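Laboratory glassware

Print this page | E-mail this article

2019-10-04 | By the Ostley Reference staff

Laboratory glassware is the group of vessels and tools, made mostly of glass, used to hold, mix, heat, measure and move liquids and other materials in scientific work. The most common pieces are the beaker, the flask and the test tube. Racks, stands and measuring tools such as pipettes are usually kept alongside them, and many general articles treat them together.

Glass has been the usual material for these vessels for a long time. It is clear, it can be cleaned well, and it does not react with most of the liquids stored in it. Its main faults are its weight and the ease with which it breaks. Plastic has replaced it for some jobs, mainly for racks, boxes and single-use parts.

Materials

Ordinary window glass, called soda-lime glass, is cheap but cracks when it is heated or cooled too fast. It is still used for bottles and for some test tubes. Most modern beakers and flasks are made from borosilicate glass, which expands very little with heat and can be moved from a burner to a bench with less risk. Fused quartz stands up to much higher temperatures but costs far more, and it is found mainly in specialist work.

Racks and holders may be wood, coated wire, metal or plastic. Clear acrylic is popular for racks because the tubes can be seen from the side. It scratches easily and is damaged by some solvents - acetone is the usual culprit - so it is wiped with mild soap and water.

Common vessels
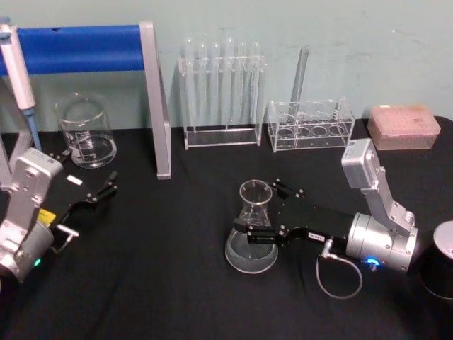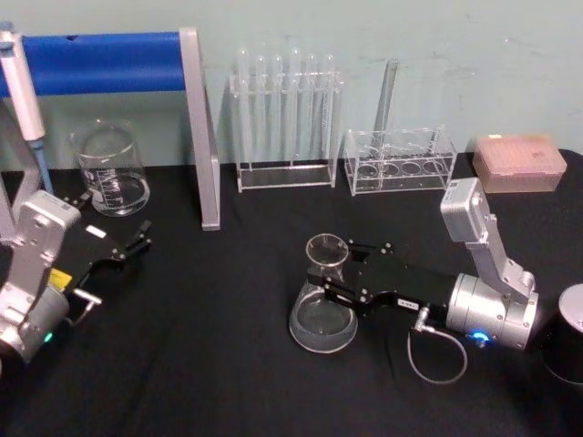
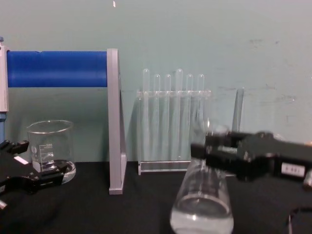

The beaker is the simplest of the vessels and the one most often taught first. It is a cylinder with a flat bottom and a small spout at the rim for pouring. Most have a scale printed on the side in white, with short lines between the numbers, as on the glass beaker beside the stand. The scale is meant for estimates only. A beaker marked to 100 milliliters may be off by five milliliters or more, and a graduated cylinder or pipette is used where the amount matters. Beakers are sold in sizes from a few milliliters up to several liters, and the Kemeys pattern, a low form with a thick rim, was sold to schools in a set whose largest piece held 2,000 milliliters.

The Erlenmeyer flask, also called a conical flask, has a wide base, sloping sides and a narrow neck. The shape lets the contents be swirled without spilling, and the neck takes a stopper. It also slows the loss of liquid by evaporation. The neck gives a convenient place to hold the flask, although a large one that is full should be supported from below as well. Conical flasks are used in titration, in growing cultures and for general storage over a short time.

The test tube is a narrow tube, usually with a rounded bottom and an open top. It is used for small amounts, often when several samples are to be compared side by side. Some tubes have a lip at the mouth, and others are plain so that a cap or stopper can be fitted more easily. A tube with a rounded bottom cannot stand by itself and has to be kept in a rack.

Racks and stands

Test tube racks come in two main types. The first has one or more rows of round holes, with a lower shelf to keep the tubes from dropping through. The second has pegs, over which clean tubes are placed upside down to drain. Many racks combine the two. The holes should match the tubes fairly closely, as a narrow tube in a wide hole will lean.

Stands hold equipment above the bench. The classic form is a heavy base with a single upright rod, to which clamps and rings are fastened. Other stands have two uprights joined by a crossbar, and some are built for one job only, such as holding pipettes between uses.

Pipettes

A pipette moves a measured amount of liquid. Older types are plain glass tubes filled with a rubber bulb. The handheld piston type has a plunger at the top and takes a plastic tip, thrown away after use. Tips are packed in boxes with a lid, which keeps dust off them. A pipette with liquid in its tip should not be laid flat, as the liquid can run back into the body.

Care and cleaning

Glassware is washed soon after use, before residue dries on it. Warm water, detergent and a brush are enough for most jobs, followed by several rinses, the last in distilled water. Pieces are left to drain and are not wiped inside. Chipped or cracked items are taken out of use.

Broken glass goes in a rigid, labeled container and is kept out of the ordinary trash. The Mamo handbook for school laboratories gives two pages to this subject and advises a dustpan and brush even for small pieces.

Collections

The Pisier collection of teaching glassware lists 734 pieces, of which 169 are flasks. A further group of over 700 test tubes is cataloged by the box.

Related articles

Graduated cylinder
Borosilicate glass
Titration
Pipette
Fume hood

Recently updated

Bunsen burner
Balance (weighing)
Filter paper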